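Kilell Bagging Cell

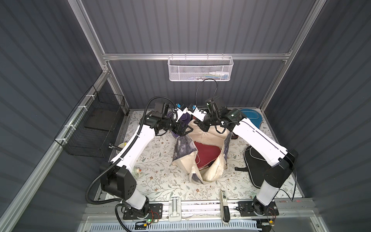 The Kilell bagging cell is a two-arm robot workstation used at the Varkham workshop for practice at packing soft goods. It was assembled by Helge Westerberg and has been in the care of Lutfa Begum since its first May in service. Local usage shortens the name to "the Kilell," except during faults, when several other names apply.

Layout

The cell is an open-fronted enclosure with dark gray corrugated walls held between silver aluminum posts. Two white arms with black joint housings stand on black mounting plates bolted to an aluminum rail at the near edge. Each wrist carries a small camera and a gripper. The work surface has a floral pattern, a choice Westerberg has defended in writing. Begum's maintenance notes refer to it as "the tablecloth."

The usual subject is a cream tote bag. One gripper takes hold of the rim while the other is meant to place something inside, such as a folded cloth. People do this daily without remark. The Kilell's early attempts took long enough that the operators' manual has a paragraph on where to sit.

Routine care

Start-up begins with the arms powered off and supported by hand. The operator checks the bolts on both mounting plates, then follows each cable from base to wrist. The left arm's corrugated conduit is routed in a wide loop on the outer side of the arm. It looks untidy and should be left that way. A previous attempt to neaten it produced a tight bend, a stiff wrist and a week of blaming the software.

The right arm's thin cable needs slack above the wrist. With power still off, the wrist is turned slowly through its working range and the cable watched for pulling. If it goes taut at any point, it is re-dressed before the arm is switched on.

Gripper fingers are wiped every 42 cycles with a lint-free cloth. Fabric sheds more than most people suppose, and a fuzzy finger will hold a bag rim with great confidence until the moment of lifting. The fingers are inspected for wear at 300 cycles and replaced at 600, or sooner if Begum has looked at them and sighed.

Alignment

After any work on a base plate, the two arms are brought together over the middle of the surface at low speed. The manual allows a mismatch of 2 millimeters between the stored meeting point and the measured one. Anything larger calls for loosening the plate, nudging it along the rail and starting again. Sunil Wijesinghe's instructions for this step run to a single line: "Small taps, and put the big hammer back."

The camera views are then compared with saved reference views. The tote is placed open for this check, with its creases left in. Ironing the bag was tried and abandoned. It gave excellent results with ironed bags.

Known faults

Most stoppages come from the small circuit boards beside the bases and the wires attached to them. A lit indicator shows that a board has power and very little else, a distinction new operators tend to learn in the afternoon. The approved repair is to shut down, reseat the connectors one at a time and restart. The unapproved repair is to press everything at once. It works often enough to remain popular.

Contact the Varkham workshop desk | Copyright Varkham Workshop Reference | Back to top

Reader comments

Rajitha Siddiqui: The 42-cycle wipe is too late if you run fleece. We do it at half that and still find fluff in the finger pads.

Tassanee Panyasiri: Please add that the plate bolts need checking again once the arms have warmed up. I have made this suggestion before, also politely.

Sunil Wijesinghe: My instructions had two lines. Somebody cut the one about the small hammer.

Related articles

Silon wrist coupling
Pramanik cable test
Gripper finger replacement
Handling of soft goods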